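Rastby Kitchen Sim Set – data card and purchase notes

Status: internal, updated in January. Maintained by Erhan Uçar. Budget questions to Thulani Mkhize.

What it is

Simulated kitchen episodes for a single white arm, rendered before we spend anything on hardware. We put it together to check a quote from Skendider, who want us to buy 2 arms and a service plan. I was against signing then and I'm not much warmer now.
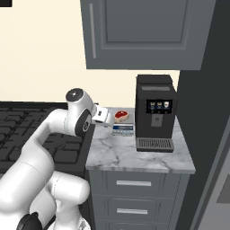
Can the simulated results be used to set the hardware budget?

Only for reach and layout. Grip wear, repair time and spare parts are not modeled, and those are the lines in a robot budget that usually grow.

Contents

Each episode has camera views, joint positions and a short task label. Objects include a steak, and the rooms have marble counters. Real counters have crumbs on them. Keep that in mind when someone quotes a success rate at you.
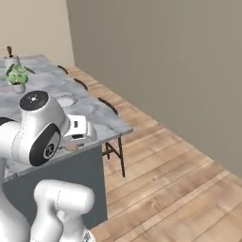 The Drulo price list covers the arm and the gripper. It leaves out the mount, the safety review and the floor work, so add rows for those before you compare it with Skendider. Shipping is quoted separately and the quote expires.

Known gaps

Contact forces come from the simulator's defaults. Soft food does not squash the way it should.
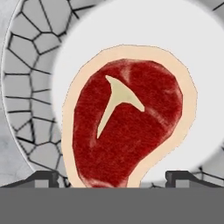
We have not tested whether a policy trained here carries over to a real kitchen. Both vendors say it will. Neither has offered to put that in the contract – we asked.

Planning assumptions

Lease term: 12 months
Arms: 2
Trained operators: 2
Resale value: zero until someone shows us a buyer 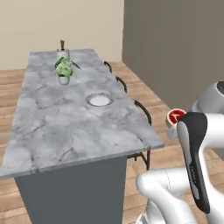

Makhubela will rent us floor space by the month, and I would take that over a long lease. Thulani prefers the lease for the lower monthly cost. Both versions are in the budget sheet.

License

Internal use only. Do not send renders to vendors.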